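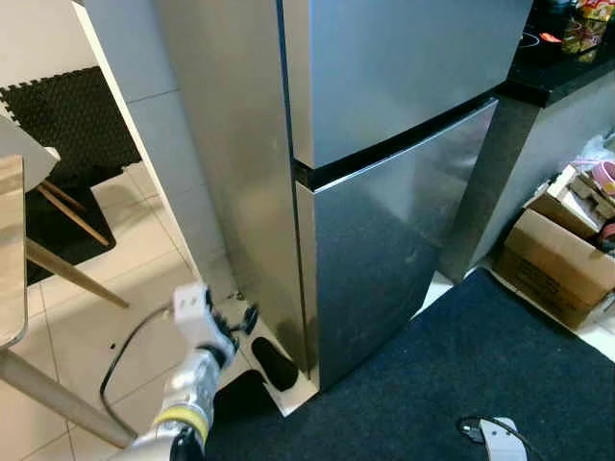 *Fig. 1. Two-door refrigerator, white plug in the foreground.*

# Does a bolt-on intake do what the box says?

Project report, Vehicle Systems elective, Nirndale Technical College

## Claim under test

The Sirnico short intake kit is sold as a driveway upgrade for small gasoline engines. The box promises "up to 12 percent more power" and a sharper throttle. It doesn't say at what engine speed, on which car, or compared with what. "Up to" would also cover zero, so I went in doubting that the claim could be tested as written. I tested it as a buyer would read it, as a gain in peak power.

## Car and equipment

The car is a Tjoa hatchback, model year 2000, with a five-speed manual and no engine modifications. I fitted a new paper filter in the stock airbox before the baseline pulls. A lot of online before-and-after videos skip this step, and comparing a clean cone filter with a clogged paper one mostly shows that the old one needed changing.

Power was measured on the Skilten roller dyno in the college shop. It reads at the wheels, so the numbers are lower than the brochure figure for the engine.
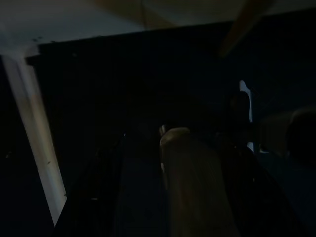

The other weak point in most home tests is air temperature. A car that has been sitting outside in December will make more power than the same car after three pulls with the hood shut, and the dyno's correction factor only deals with the air its own sensor reads. That sensor hangs on the wall. The Sirnico cone sits next to the exhaust manifold, behind a thin metal shield that I don't think does much.

I ran both setups with the hood open and the shop fan in the same spot, and let the coolant settle between pulls. The hood-open part favors the kit. I kept it because I wanted the claim to have its best chance.

## Results

With the stock airbox, the car peaked at 66 horsepower. With the kit on, the best pull was up by 2 horsepower. That is a gain of 3 percent, a quarter of what the box suggests, and the weakest pull with the kit was no better than stock.
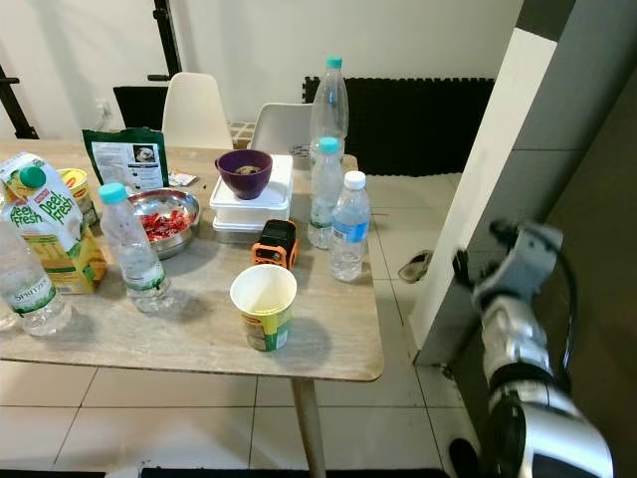
*Fig. 2. Table with juice carton, bottled water and snacks.*

Below the middle of the rev range, the kit lost a little torque on every pull. The box has no graph, so I can't say whether the maker saw the same thing.

The "sharper throttle" is harder to pin down. The car is certainly louder, and I suspect noise accounts for most of what people report. I had no way to log throttle response and won't claim a result for it.
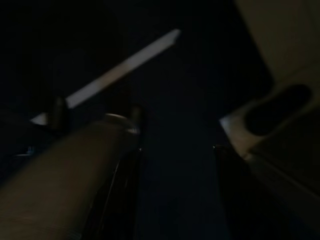 Photo: Nirndale Technical College

## Limits

One car, one kit, one dyno. Swapping back to the stock box at the end of the session would have shown whether the small gain came from the part or from the engine warming through, and I ran out of shop time before I could do it. A different engine might respond better. I would want to see the baseline filter before believing it.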